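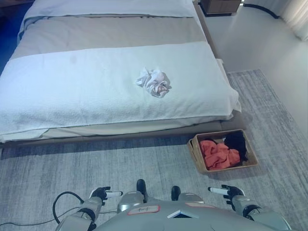

Euan Dalgleish chamou a atenção para um ponto que o regulamento deixa em aberto: a toalha estendida aos pés da cama conta como roupa de cama ou como roupa de banho? Da resposta depende o saco em que a peça segue para a lavandaria, e foi essa observação que deu origem ao presente pedido.

## Separação e recolha de roupa em quartos com cama baixa

**Ross Skinner**
Publicado em 21 de abril de 2023

Dirijo-me à comunidade na qualidade de responsável pelos quartos da Residência Borkton, que dispõe de 48 quartos mobilados com camas baixas, de estrutura estofada, da linha Wenetti. Estamos a rever as instruções internas de arrumação e gostaria de obter o parecer de quem exerça funções semelhantes.

O procedimento em vigor prevê um único cesto por quarto, colocado no chão junto ao canto dos pés da cama. Na prática, o cesto recebe tudo. No quarto da fotografia encontram-se lá dentro um pano vermelho-alaranjado e uma peça preta, ao passo que sobre a toalha branca ficou um pano branco amarrotado, ainda por separar. A própria toalha apresenta uma mancha acinzentada ténue, cuja origem desconheço.

Solicito esclarecimento sobre as seguintes matérias:

- se é aceitável manter no mesmo cesto peças de cor viva e peças pretas até à pesagem;
- se as peças brancas devem sair do quarto em recipiente próprio;
- que tratamento dar a uma mancha acinzentada em turco branco quando não se sabe o que a causou;
- se a faixa decorativa cinzento-acastanhada deve ser retirada antes ou depois da toalha.

Acrescento que a lavandaria externa nos cobra por saco e não por peso, pelo que a multiplicação de sacos tem custo. A revisão do regulamento deverá estar concluída em junho.

---

**Lavandaria Wemel, Atendimento Técnico**

Exmo. Senhor Ross Skinner,

Agradecemos a sua exposição, à qual respondemos pela ordem em que as matérias foram apresentadas.

A permanência conjunta de peças vermelhas e pretas no mesmo cesto não oferece inconveniente, desde que estejam secas e que a recolha se faça no próprio dia. O risco de transferência de cor surge com a humidade. Uma peça vermelha húmida, comprimida contra outro tecido durante uma noite, pode manchá-lo de forma permanente. Recomenda-se que o pessoal verifique as peças com a mão antes de as depositar e que as húmidas sejam penduradas no quarto de banho até à passagem seguinte.

As peças brancas devem, em nosso entender, sair do quarto separadas. Não é necessário um segundo cesto. É suficiente um saco de algodão, que pode viajar no carro de serviço e servir vários quartos, o que atenua a questão do custo por saco.

Quanto à mancha acinzentada, desaconselha-se o uso imediato de lixívia. Uma mancha dessa cor pode resultar de pó, de gordura leve, de cosméticos ou do contacto com superfícies metálicas, e o tratamento difere em cada caso. O procedimento que seguimos é este:

1. Sacudir a toalha a seco, no exterior ou sobre o lavatório.
2. Aplicar detergente líquido neutro na zona manchada e deixar atuar durante 18 minutos, sem esfregar o turco.
3. Enxaguar com água fria.
4. Lavar com as restantes peças brancas e centrifugar a 800 rotações por minuto.
5. Examinar a peça antes da secagem. Caso a mancha persista, a toalha não deve entrar no secador, visto que o calor a fixa.

Sobre a faixa decorativa, a ordem é indiferente para a lavagem. Sugerimos retirá-la em último lugar e colocá-la dobrada sobre a mesa de cabeceira, porque se trata, em regra, de peça que não se lava a cada mudança de hóspede.

Com os melhores cumprimentos,
Atendimento Técnico da Wemel

---

**Bellamy_Alojamento**

Pomos tudo junto num programa frio e nunca tivemos reclamações. As toalhas brancas vão ficando menos brancas com o tempo, mas substituem-se. O segundo saco parece-me despesa escusada.

---

**Euan Dalgleish**

Na sequência do meu comentário inicial, deixo o critério que aplicamos na nossa unidade, sem pretensão de que sirva a todas.

Classificamos as peças pelo tecido e pela cor, e não pelo lugar onde foram encontradas. Uma toalha de turco é roupa de banho, mesmo quando cobre o colchão de um lado ao outro. Um cobertor de fibra polar segue à parte, dado que larga pelo e o turco o retém. A confusão entre os dois é frequente quando ambos são brancos, e a etiqueta de composição resolve a dúvida em poucos segundos.

Os panos pequenos deixados sobre a cama merecem cuidado próprio. Quando se puxa a toalha com o pano em cima, este fica enrolado no interior e chega à máquina sem ter sido visto, por vezes com lenços de papel ou objetos miúdos nas dobras. A instrução da nossa unidade, no artigo 19, determina o seguinte: «Os panos soltos são retirados, abertos e sacudidos antes de se levantar qualquer peça que se encontre por baixo.»

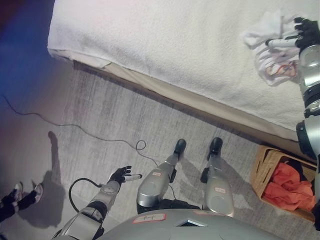 Ross Skinner perguntou, em comentário a esta resposta, se a abertura dos panos deve ser feita em cima da cama ou já sobre o cesto, atendendo a que o chão dos quartos tem tapete.

Em cima da cama, enquanto a toalha ou o cobertor ainda lá estiver. A superfície branca deixa ver o que cai, e a peça seguirá de qualquer modo para lavagem. Sobre o tapete, um botão ou um brinco perde-se com facilidade, e a aspiração posterior costuma dar-lhe destino pior.

No que respeita às camas baixas, convém lembrar que obrigam a maior flexão do tronco. Pedimos ao pessoal que dobre os joelhos e que traga o cesto para junto da cama antes de começar, deixando livre a passagem ao longo da parede. Nos quartos em que há cortinas compridas, o cesto não deve ficar encostado a elas.

---

**Ross Skinner**

Agradeço as respostas. Será adotado o saco de algodão no carro de serviço, nos termos indicados pela Wemel, e a redação do artigo citado por Euan Dalgleish será proposta para o nosso regulamento com a menção à etiqueta de composição. A toalha manchada foi encaminhada para pré-tratamento com detergente neutro. Mantém-se em aberto a questão da faixa decorativa, sobre a qual aguardo ainda a indicação do fornecedor quanto à periodicidade de lavagem.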